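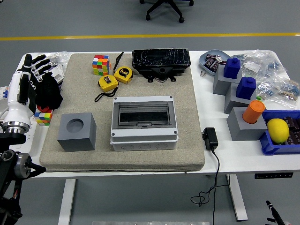 Ticket 3731 was opened by the Salthorpe site following the open day in December, at which the Flodow handling demonstration stopped twice in front of visitors. The demonstration asks the robot to pick up everyday objects from the padded board and set them down again at a point chosen by the guest. Of the objects laid out on the beige felt, the two yellow tape measures are the subject of this ticket. Each has a black strap attached, and on both occasions the stop was recorded while a tape measure was being lifted. The Rubik's cube and the white distribution box with the clear grey lid were handled during the same session without any fault being raised.

Status: Closed
Priority: Medium
Raised by: Salthorpe demonstration desk
Assigned to: Waltent support
Equipment: Flodow two-arm table, visitor programme

Description of fault

During the morning session the right arm closed on a tape measure, began to lift and then halted with message 153 (load differs from expected value). The programme was restarted from the control panel and the next two visits passed without trouble. The same message appeared at 14:20 with a larger party present. The desk ended that demonstration early and carried on with the cube only for the remainder of the afternoon.

The desk asks whether the fault lies with the gripper, the load setting or the choice of objects, as the same display has been promised to a school party.

Entry 1 - Waltent support, 09:15

The ticket has been accepted. Please send the log for the whole day and not only for the two stops. Please also confirm whether the load limit was changed before the doors opened. The visitor programme is supplied with a limit of 2000 grams, and no tape measure of ordinary size should come near it.

Entry 2 - Salthorpe, 11:40

Log attached. The load limit was not changed. The gripper fingers were wiped down before opening, as set out in the Hoxha checklist, and were checked again at lunch. No wear was found.

Entry 3 - Waltent support, 15:05

The log has been read. In both cases the reading rises smoothly for a short time and then jumps. This would fit a strap being held between the finger and the board, or being caught under another object, so that the arm is pulling against something fixed. The limit itself was not reached. Message 153 is given when the reading changes too quickly, whatever the weight.

Please carry out the following test with no visitors in the room:

1. Lay one tape measure on the felt with its strap folded beneath the body. Run the pick ten times.
2. Repeat with the strap spread out towards the nearest object.
3. Repeat with the strap removed.
4. Note the message number for any stop, and leave the arm where it is until the position has been saved.

Entry 4 - Salthorpe, 10:30

Test completed. With the strap folded under, one stop. With the strap spread out, four stops, all with message 153. With the strap removed, no stops. In three of the four cases the strap could be seen trapped under the left finger when the arm halted.

Entry 5 - Waltent support, 13:50

Thank you. The gripper and load sensor are considered to be in good order and no parts will be sent. The straps should be taken off for public sessions. If the site wishes to keep them on, the approach height may be raised by 2 mm in the visitor programme, although this has not been tried with the thinner objects and the pick may be less firm.

Entry 6 - Salthorpe, 16:10

Straps will be removed and kept in the desk drawer. The approach height has been left as supplied. A line has been added to the Hoxha checklist under "Before doors open".

The desk would also like a plain wording of message 153 for the visitor screen, as several guests asked whether the robot had broken.

Entry 7 - Waltent support, 09:40

Suggested wording: "The robot has felt an unexpected pull and has stopped safely. A member of staff will restart it." The text can be changed at the site under Display, Messages. Ticket closed with the agreement of the Salthorpe desk.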